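Soft toy pumpkins leaving orange bits on plastic plates, how do I clean both?

Bohumila Slanina
Hello all, I have a play kitchen corner set up for my grandkids on a shiny white table, and every fall I bring out the soft pumpkins with the orange and cream stripes. The plates and mugs are an old Farnska set and I'm fond of them, so I'd hate to scratch anything.
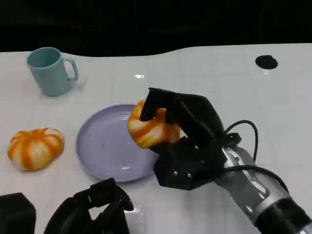
Blue mug, lavender plate and the striped pumpkins

My trouble is the little specks of orange that end up on the plate. I don't know if it's paint or the foam itself. I also have a plain orange squashy thing that is full of creases, and I wonder if it needs different care. 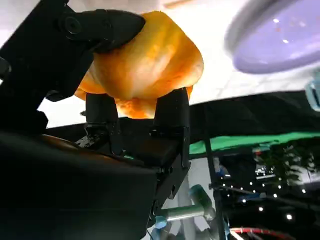
The orange one, folds and all

Would dish soap hurt them? I've had the pumpkins since January, if that matters, and I paid 38 dollars for the whole box, so I'd like to get another season out of them.

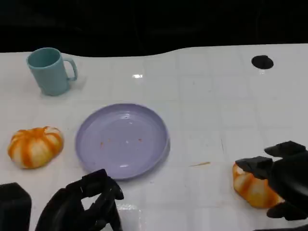
Napaporn Thongdee
Dish soap is fine, Bohumila! Just a drop in lukewarm water, on a soft cloth, and don't soak them, or foam ones will hold water for days (ask me how I know). Let them air dry on a towel, then dust with a little cornstarch if they feel tacky. For the plate, wipe the crumbs off dry first and then wash it as usual. If color comes off on the cloth, it's the paint, and I'd keep that one on a shelf and away from any child who still chews things.

Phuthong58
mine all crumbled after a year, i just bought new ones

Related
Getting marker off a play table
Storing soft toys over the summer
Can plastic toy dishes go in the dishwasher?

Contact us | Copyright Grillach Home Help | Back to top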